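Palumbo Shared Workshop forum > Builds > Arms and grippers

Two-arm lift of a tall box: sort it in the sim first, or go straight to the bench?

erasto_muli
I'm building a pair of small arms for the end bench at Palumbo. The project name is Bondano if you've seen it on the shelf labels. Both arms have the same two-finger gripper with white links and black printed tips. One arm can't hold the box I want to move, so the plan is to come in from both sides and squeeze it between the two grippers.

The box is 303 mm tall and too wide for a single gripper to close on. I've got both arms in a simulator with a plain dark block standing in for it. The left arm arrives first nearly every time and pushes the block over towards the right one. Sometimes it turns as well.

Should I keep going in the sim until that's fixed, or is it a waste of time before I've tried it with the real arms?

kimutai_l
Go to the bench. Simulated friction is a guess. I spent most of August tuning contact settings for a lifter and threw the lot away the first evening I had it running. Put a foam block between the real arms on low current and you'll learn more in an hour.

rehema_k
I don't agree with that. If one arm arrives before the other in the sim, it's a timing fault and it will do the same on the bench, only with a real servo pushing against a real box. Friction doesn't come into it until both sides are touching.

Erasto, are you sending both arms their targets in one go or one after the other?

erasto_muli
One after the other. Left then right, same loop. I thought the gap would be too small to matter.

rehema_k
It matters if the left path is also shorter. Check where each arm starts. I'd stop both of them 5 mm short of the block, wait until both report they've stopped, then close in slowly together. Two stages. Don't try to do it in one move.

kimutai_l
Fair enough on the timing. I still wouldn't trust the sim for the squeeze itself.

mercy.khaemba
Are you closing the jaws before they touch? It makes a difference. With the jaws open you've got two tips on each side, so four contact points, and the block can't twist as easily. Closed, each gripper is a single blunt point and it will spin round whichever one is off centre.

erasto_muli
Open at the moment. The tips are chunky, so I wondered if closing them would give a flatter push.

mercy.khaemba
Leave them open. But check both tips on each side reach the face at the same time. If the wrist is rolled or yawed a bit, one tip lands first and you get the turning you described.

victor_mw
I run Condero grippers on mine, which are much the same shape, and I do it closed. Open jaws flex outwards at the hinge when you load them. You don't see that in a sim with stiff joints. Closed is stiffer.

mercy.khaemba
Stiffer, yes, but what are you lifting? A bottle is a different job from a tall box.

victor_mw
Tins, mostly. So a lot shorter than 303 mm, I'll give you that.

kimutai_l
What's the surface set to, Erasto? If you left the table at the default it may be a lot more slippery than our benches. They've got the rubber mat on.

erasto_muli
Default. I'll put it up.

Update: I've moved to the two-stage approach and both targets now go out together. I ran it 3 times with the jaws open. On two of them the block stayed square. On the other it turned slightly, same direction as before, so I think Mercy is right about the wrist. I've also put the table friction up, but in a separate run so I don't mix up the causes.

rehema_k
Good. Can you post a view from low down between the two grippers? I'd like to see the spacing on each side before you touch the wrist angles.

erasto_muli
Grab from the approach, before the squeeze. The left fingertip is right up at the edge of the block from this angle, and the lower one on the right is just to the right of the block's edge. I make that the right arm lagging, but it could just be the viewpoint. I'll print the tip positions for both arms tonight and post them.

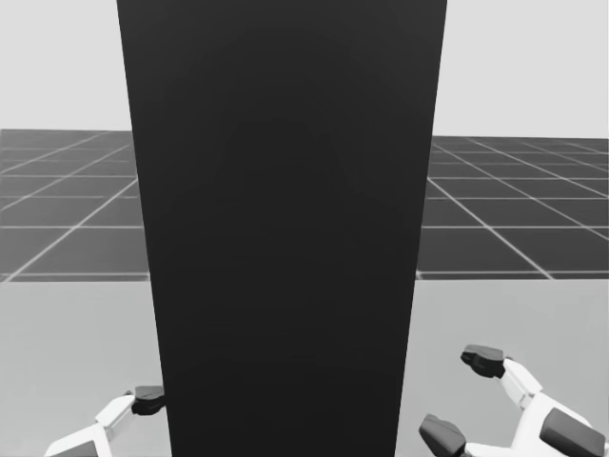
More threads in Arms and grippers

Eltolska servo hums when holding still
Replies: 5. Last post by victor_mw

Printed fingertips: rubber dip or stick-on pads?
Replies: 3. Last post by rehema_k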